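Zera 400 carrying case, reviewed
4 February 2021
By Khurram Usmani

The Zera is a black plastic case with moulded ribs on the front face and a wide handle at the bottom edge. Mine measures 92 mm deep inside. The lid opens to stand upright. The interior is black too, so small dark parts are hard to find; pale or pink ones are easy.
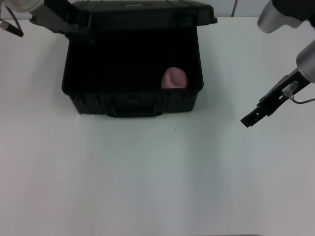 The latch is stiffer than on the Rusinex and I'd still pick the Zera. 8 out of 10.

Recent reviews
Rusinex parts case
Pralau bench lamp
Rajput screwdriver set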